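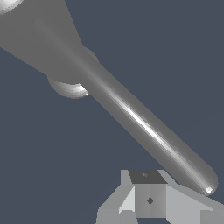

Unit 5: Comparing wrist camera placement in simulation
Course notes, Selorm Osei
Revised 2024-06-05

Before any grasp is tried on the real arm, we check in the simulator what the camera can see. A view that is mostly robot leaves little room for the part. The gripper housing along the bottom edge is useful to keep, because it gives you a fixed reference when the arm moves. An arm link running corner to corner is a different matter. It moves through the view as the joints turn, and whatever is behind it is lost.

Terms

Self-occlusion: any part of the robot that hides the workspace from its own camera.
Mount offset: the distance from the camera to the gripper base, in millimeters.
Background fill: the flat color the renderer draws where there is no object. Do not count it as workspace.

Procedure

1. Load the Candow gripper model on the default arm.
2. Set the mount offset to 60 mm and save one view at each of the 10 listed poses.
3. Change to the Darko gripper and repeat with the same poses. Do not adjust the camera between grippers.
4. For each view, record the share of pixels that belong to the arm and the share that belong to the gripper. The mask tool gives both.
5. Note any pose where a link comes close to the housing in the view. Overlap in the picture does not prove contact. Run the collision check before you write it down as one.

Reading the results

Compare the worst pose for each gripper as well as the average. In September, Amerley Ankrah's group had a good average for Darko and still lost the target in two poses. They had only reported the mean.

Shading needs care too. The bright stripe along a rendered cylinder depends on the light settings, and an edge detector may pick it up as a border. Keep the lights at the default values so that groups can compare numbers.

Hand in

Your table, the two worst views, and one paragraph on which offset you would try next. Send questions on the mask tool to Pascal Maillard.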